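Tape marks on handled items: is there a rule for this or are we making it up?

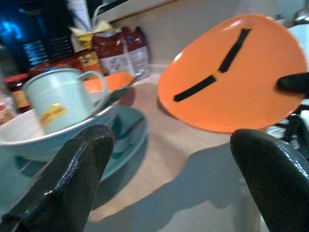
Orange plate with the two tape strips, bowl and mug still stacked on the left.

Posted by gripwright, August 11, 2023
14 replies

We run two arms on a kitchen bench and the job is plates, bowls and mugs, over and over. Our written procedure came across from the Arnesdale site in January and it says every handled item must be "in its normal condition of use". We've got black tape on the face of one plate so people can read its rotation when they score a run. A reviewer has now said the tape breaks the procedure and wants 49 runs thrown out. Is there a recognised rule on this? I can't find one.

---
pallet_jo

No rule that I know of. Machine safety standards won't help you, they're about people getting hurt and don't care what is stuck to your crockery. It comes down to what you wrote in your own procedure, and "normal condition of use" fairly plainly means no tape.

---
Ottmar Engelhardt

I'd disagree with that. A mark for scoring is fine if it is declared. We mark items all the time and the test sheet has a line for it: what the mark is, where it is, who put it on. What I would not accept is tape where the fingers touch. Tape changes the grip, and then you are testing the tape.

Looking at your picture, the finger is on the right side of the plate and the strips run upper right and lower left from the middle. That's clear at that moment. Is it clear in every run?

---
gripwright

Can't promise that. It gets picked up at whatever angle it's lying at.

---
Ottmar Engelhardt

Then put the mark well inside the rim, shorter strips, and say in the procedure that a run with finger contact on the mark is logged separately.

---
tamsin_b

Grip is only half of it. If your arms are finding the plate by camera, two black strips on bright orange is a very strong cue. A plain plate looks the same whichever way you spin it and yours doesn't. So the runs are good for that plate and you shouldn't claim them for plates in general. I'd side with the reviewer on the claim, but I wouldn't bin anything.

---
pallet_jo

Which is what I said, more or less. If the procedure says unmarked and you ran marked, they're non-conforming. Keep them, label them, don't count them.

---
tamsin_b

You said no tape, full stop. I'm saying tape with a label on the data.

---
nr_holloway

Different point. What does the procedure say about the rest of the bench? There's packaging all along the back wall and something with blue lights on it in the corner. We were pulled up at Grandia for exactly that, because the sheet said "clear bench" and it wasn't. If yours says "normal kitchen" then leave it, but write down what is there and keep it the same for the whole set.

---
gripwright

Ours says "domestic clutter permitted outside the working area". It doesn't say where the working area ends.

---
nr_holloway

Well, that needs fixing before the tape does. Mark out the area, measure from the front edge of the counter, put the measurement in the document. We use 500 mm and anything behind that is background.

---
feldspar

500 mm is no use on a narrow worktop, you'd be into the wall. Set it to the bench you've got. Strebel's template leaves that box blank for you to fill in and I think that's right.

Also check stacking. You've got a mug in a bowl on a plate with a utensil in there too. Does your procedure say nested items are one item or several? Ours didn't, and two people scored the same set differently right through 1,465 runs before it was picked up. We had to go back and rescore the lot.

---
gripwright

Several, by my reading, but I'll admit it isn't written anywhere. Adding it.

Plan so far: declare the tape on the sheet, move it in from the rim, keep the 49 under a "marked item" heading, do a fresh set with a plain plate, define the working area, define nesting. Will send version 2 round to the reviewer.

---
pallet_jo

Fine by me. I'd still leave them out of the headline figure.

---
Ottmar Engelhardt

Put a revision date on the sheet as well. The Werkia one we were sent had none, and there were three versions going about.

3 shares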